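Rev C of the hand-held grippers is finished, both of them, and I have spent most of the week using them instead of adjusting them. This post covers the linkage, the wide lens problem and the bedding, in that order.

For anyone who has not followed along: the design started as Rok Babić's Lornlow plates, which he cuts from sheet and drills on a small pillar drill. I changed the pivot spacing in February and have been paying for it ever since. The old spacing gave a wide opening and a weak pinch. The new spacing gives a pinch I like, but the two sides have to be matched closely or the tips meet off centre. Rev B was 2 mm out at the tips. Rev C closes square, and the fix was dull: ream all the pivot holes in one stack, then fit the pins.

Fabric is the test I care about. A block or a mug tells you very little, as even a poor pair of tips will hold a mug. A thick blanket compresses, slides over itself and then pulls away from you under its own weight. 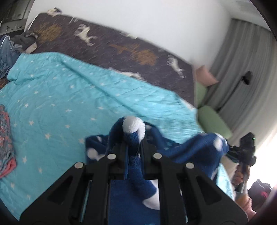

The first thing to settle was where the force goes. With Rev B a lot of it went into bending the long bars, which I could feel in the handle as a soft stop. I stiffened them by going up one plate thickness and leaving the triangular recess alone, as it saves more weight than it costs in stiffness. Each unit gained 18 g. My wrist notices this after an hour or so, but I would still make the same choice.

Pad material took longer. I tried 6 kinds, most of them offcuts from a shop in Hivstead, and logged 163 grasps in a notebook before giving up on the idea of a clear winner. Smooth rubber holds the sheet well and drags on fleece. Ridged tips hold fleece and tend to skate on thin cotton. For now I am running mixed tips on one unit, which Rok considers a failure to decide. He may be right, though the drop count came down.

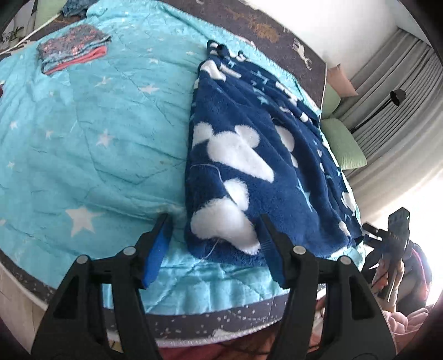
*Jaws open over the navy blanket, blue pad on the left, plain ridged tip on the right.*

The lens is the other compromise. It needs to see both tips and enough of the bed to work out where the hand is, so the view is very wide and the corners go dark. Straight edges come out as arcs. I calibrated against a printed board, and the residuals are fine in the middle and poor at the rim – poor enough that I now mask the rim out before tracking. Sheena Cruickshank suggested a narrower lens mounted further back. I built the bracket for it and it caught on everything, so it is in the drawer.

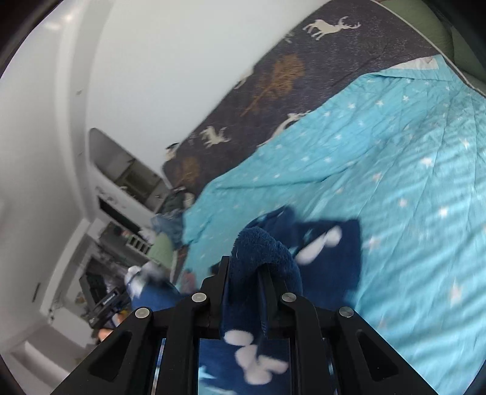 Tracking was the part I expected to fight with, and it mostly behaved. It wants corners and contrast, and plain white walls give it neither. Patterned bedding does the job very well: the deer and trees on the dark sheet are good, large, distinct features, and the small stars on the turquoise cover fill in the rest. The blanket is less helpful, as it blurs when it is being pulled and it moves independently of the bed anyway. I reject points on it by checking them against the motion of everything else. This is crude, and it fails if cloth fills most of the view.

Still to do:

- Fit proper washers at the outer pivots. The present ones are Nieto spares and slightly too large.
- Move the cable exit to the back of the handle.
- Write up the reaming jig with dimensions. Two people have asked.

Drawings for Rev C are in the usual folder under Heltorstead. The hole positions on sheet 2 are correct; ignore the ones on sheet 1 until I have redrawn it.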